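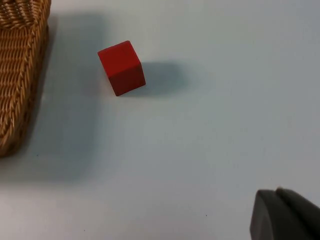 Samonness Toy Library Reopens With Baskets, Blocks and a Whole Lot of Floor Space

29 March 2019

The toy library on Stalwood Street is open again, and it looks terrific! After most of March behind papered-over windows, the Samonness Toy Library let families back in this morning, and the line went past the bakery before the doors were even unlocked.

Regulars will notice the change right away. The gray plastic tubs that used to be stacked up to the ceiling are gone, and so are their lids (which never did fit). In their place are woven baskets, set out on low shelves and pale tabletops where a three-year-old can see straight into them. Every basket holds one kind of thing. Blocks in one, train track in another, play food in a third, and so on down the wall.

It sounds like a small change, but it makes the room feel completely different. Kids were walking right up to the tables and pulling out what they wanted. One little girl made a beeline for the blocks and had a tower going before her dad had finished signing in.

The library now has 3228 pieces on its lending list, and every one of them was washed, checked and sorted while the place was closed. Anything chipped or cracked was set aside. A lot of puzzles came back from the sorting with all their pieces for the first time in years, including the big farm one that families have been asking after since last summer.

Blocks get the best spot in the new layout, right by the front window. The library has always had plenty of them, but they used to live in three different tubs, mixed in with dominoes and odd bits of marble run. Now the plain cubes are kept together, and they can be borrowed by the basket. A borrowed basket goes home for two weeks, same as any other toy, and can be renewed once if there's no waiting list.

The colors are part of the fun. Against all those light tables and honey-brown baskets, a single red cube really jumps out at you, and it turned up in a sorting game this morning that had the toddlers going for a good half hour. A grown-up hides a cube somewhere on the tables, the kids go hunting, and whoever finds it gets to hide it next. (The grown-ups were pretty keen too.)

The baskets came from Wan, the housewares shop on the corner, which sold them to the library at cost. The tables were already in the building, though you might not recognize them with their new tops. The money for the rest of the work came out of last year's spring fair and a grant from the town.

Checkout has changed as well. Borrowing now runs through Skedora, the same booking system the swimming pool uses, so anyone with a pool login can reserve toys from home. Paper cards are still good at the desk through the summer, and there are no plans to charge late fees on either one. The library has 796 member families on its books, and a membership costs $12 a year. That covers every child in the house.

What about the old tubs? They're free to anyone who can use them. There's a stack by the back door, and they are sturdy things - good for garages, muddy boots or Christmas lights. Bring a car, as they don't nest as well as you'd hope.

A few things are still on the way. The dress-up corner is waiting on its mirror, and the baby shelf is a little bare while new rattles are on order. The outdoor toys won't come out of storage until the yard has dried up. The library would also love more wooden train track, especially curves, and will happily take any that's sitting in your attic. Donations can be dropped at the desk during opening hours, but please don't leave bags on the step overnight.

The first big event in the new room is a family building day, with 400 blocks out on the floor and the tables pushed back to the walls. There's no sign-up and no age limit, and kids can come and go as they like. The date will go up on the door and on the Skedora page once the hall next door confirms that its parking lot is free.

The Samonness Toy Library is open mornings from 9:30 until noon, plus one late afternoon a week for families who can't make it earlier. Check the sign in the window for the current schedule. Strollers can be parked inside the side entrance, where there's now a ramp.

Get Samonness news in your inbox! Enter your email address to sign up for our free newsletter. You can unsubscribe at any time.

This site uses cookies to give you the best experience. By continuing to browse, you agree to our use of cookies. Accept | Manage settings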